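Shared office in Ostbridge keeps its desk telephones

13th September

The shared office on the upper floor of the old Collo building in Ostbridge will keep its desk telephones for one more year. The members voted on the question last week, and the result was closer than many of them expected: 19 wanted to keep the telephones and 7 wanted to give them up.

The discussion started in spring, when the contract with the telephone company came up for renewal. Most people who rent a desk there use their own mobile phones for work, and some of them asked why the rent should include a line they never call from. Others answered that their customers are older people who like to dial a local number and hear a person on the other end.

Reece Dawber repairs sewing machines and rents the desk nearest to the stairs. He was one of those who spoke for keeping the lines. "My customers have had the same number on a piece of paper in the kitchen for years," he said. "If I change it, they will not look for the new one. They will go to another person." He also said that the mobile signal is weak on the side of the brick wall, and that he has lost calls there more than once.

The members who voted against had good reasons too. The firm Awan, which makes bookkeeping software for small shops, has four desks in the room and says its telephones rang only a few times during the whole summer. It proposed to spend the money on a better internet connection. This idea will be discussed again in December, together with the new rent.

The telephones will cost the members 2,241 dollars for the coming year. This price includes the lines and the repair of broken sets, but not calls to other countries, which each member pays separately. 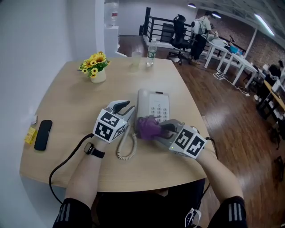

Together with the vote, the members agreed on some new rules for the tables. The shared tables must be cleared at the end of each day, and cups and bottles should not stay on them overnight. The telephones are to be wiped once a week, also between the keys, where dust collects easily. Anyone who finds a cord twisted is asked to let the handset hang down until it turns back by itself – a small thing, but the subject of many notes on the message board.

The flowers may stay. A proposal to remove all decoration from the shared tables received almost no support.

There is also a change for visitors. The local firm Lastum, which manages the building, will print 200 cards with the telephone number of every desk, and they can be taken free of charge at the entrance from next week. Members who want a different name printed next to their number should write to the office before Friday.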